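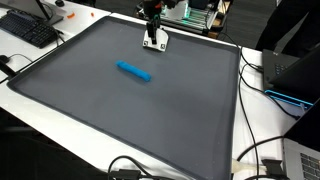 Attention, for the purposes of this unit, is the act of keeping one thing in mind on purpose and returning to it when the mind has moved elsewhere. Most students find this harder than they expect. It is easier to begin with something outside the body than with the breath, and the object should be plain: a pebble, a cup, or a blue roll like the one lying on the grey tray, with its blunt ends and slightly uneven surface. An object with writing on it, or one that carries strong memories, should be left for later weeks.

Unit 3: Attention and the wandering mind
Foundation Certificate in Wellbeing Studies, Hultley site

Reading before the session: Course Reader, pages 50 to 56. Students at the Biltby site should use the printed copy held in the study room.

The basic exercise

Sit upright with both feet on the floor. Look at the object for 3 minutes. When you notice that you are thinking of something else, say the word "thinking" silently and look at the object again. Do not try to empty the mind. A session with many returns counts as a full session.

Rumination and reflection

The two terms are often confused. Reflection moves towards a decision or a clearer view of an event. Rumination goes over the same ground – often in the same words – and tends to leave the person feeling lower. Students should be able to give one instance of each from ordinary life; these need not be personal and will not be collected.

Practice log

Keep the log for 6 days. Each entry should state the time of day, the object used and one sentence on what drew the mind away. Entries of more than 100 words will not be read. Logs are handed in at the Cesport desk or at the start of Unit 4.

Students who find the exercise distressing should stop and speak to the course tutor – an alternative task is available and carries the same marks.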